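Rankin water bills to rise in April
January – by the Dorance newsdesk

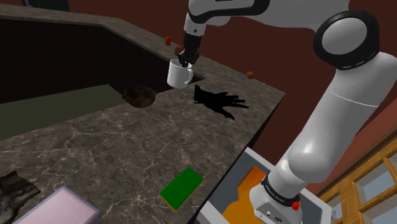
How much more will households pay? The average yearly bill in Rankin will go up by £12 to £427, water firm Jorkard said. Homes on a meter will see the change on their first bill after April.

The firm said the extra money would go towards replacing old mains between Rankin and Prondo – work that is due to take four years. Customers on low incomes can apply for a discount until the end of March.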